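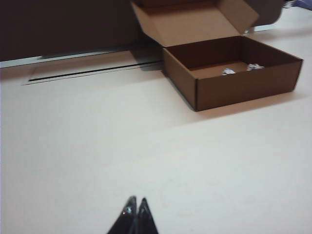
Open mailer box, brown corrugated, lid up.

Thread on floor area in listings for attached new builds. I measure houses for a living, mostly in Sarnham, and the same question comes up every month: why is the number on the listing bigger than the number on my sheet?

Working case is an end unit in the Andix row on Clegg Street. Listed area and my measured area differ by 311 square feet. Both figures can be defended. They answer different questions.

Start with the wall line. A builder's plan set normally gives gross area, taken to the outside face of the exterior walls. On a shared wall the line goes down the center. An interior measurement stops at the finished drywall.

Wall thickness adds up faster than people expect. A narrow unit on several floors has a lot of wall for the amount of room it encloses, so the gap between gross and interior is wider than in a one-story house of the same size.

Next item is stairs. Under the method I use, the run of treads counts on the floor it descends from, and the open part next to it doesn't count at all. Some plan sets count the full rectangle on every level. The Clegg Street set does.

The Andix unit has 3 levels and an open stairwell beside the upper landing. Taking out the opening accounts for a fair piece of the difference.

Open-to-below space is the same problem in a bigger room. If you can look over a railing and see the living room, the air in front of you is not floor. It does sometimes turn up in the total.

Garage. Never finished living area, even with drywall and paint. On the Clegg Street unit the garage itself was left out correctly, but the storage alcove behind it went in. No heat register, bare slab, door opens only to the garage. I leave that out.

Ceiling height. Space under a sloped ceiling has its own rules, and they vary with the standard being used. The top-floor room here has a slope on the street side. I draw the height line first and measure the floor after.

People often ask me for the "legal" square footage. For most sales where I work there isn't one. There's a figure, a method, and a person who signed for it. If the method isn't named, you can't compare the figure to anything.

Where the listing number came from in this case: the agent's office uses Flutari to fill in the listing sheet. Flutari pulled the area from the permit application. The permit application used gross, which is normal for a permit.

The field on the sheet is labeled "Living Area." The permit field was labeled "Total Area." The import matched one to the other. So no one typed a wrong number.

Ruth Lockwood, the listing agent, sent me the permit page the same afternoon I asked. She has since put the method in the remarks and changed the area to the measured one. Asking price stayed where it was.

Does it change value? Depends on what you compare it with. If every unit in the row is stated in gross, price per square foot inside the row is consistent. Trouble starts when you set a gross figure next to a resale that was measured to the drywall.

An appraiser will usually measure again and use that result. If your offer leans on price per square foot, find out before the appraisal which number you've been dividing by.

Things to ask the seller's side for, in writing:
the method or standard used
who measured, and from plans or on site
whether the figure is gross or interior
a sketch with dimensions on it

The sketch matters most. A total with no sketch can't be checked. With a sketch you can measure two walls yourself and know in a few minutes if it's close.

If you're buying from plans, read the variance clause. The one in the Clegg Street contract allows a 4 percent change in area with no change in price. It doesn't say which area. I'd want that sentence fixed before signing.

Also read the note at the foot of the brochure floor plan. Room dimensions there are often the largest reach in each direction, closets and door recesses included. Multiply them out and you get a room that doesn't exist.

Tools, since I'll be asked: laser meter, steel tape for short runs, paper. I check the laser against the tape at the start of each job. Phone scans are handy for layout. I don't sign off on areas from them.

Outside walls first if I can get to them, then inside, floor by floor. On an attached unit the shared side can't be reached, so the interior width plus the wall detail from the plans has to do. I note on the sheet that I did it that way.

Decks and balconies: listed on their own line, never in the total. The Andix rear deck is 8 feet deep to the inside of the rail. The brochure depth runs to the outer edge of the framing.

Reply to several messages: no, I don't think the builder was hiding anything. Gross is the usual figure on a permit set and the plans say so on the cover sheet. The label got lost between the permit and the listing.

Reply to another: condo units in a stacked building are a separate subject. The boundary is set by the recorded documents, and it may be the paint, the stud face or the middle of the slab. Read the declaration first, then measure.

Will post the stair diagram in September, when the next units on Clegg are framed and the openings can be measured before drywall.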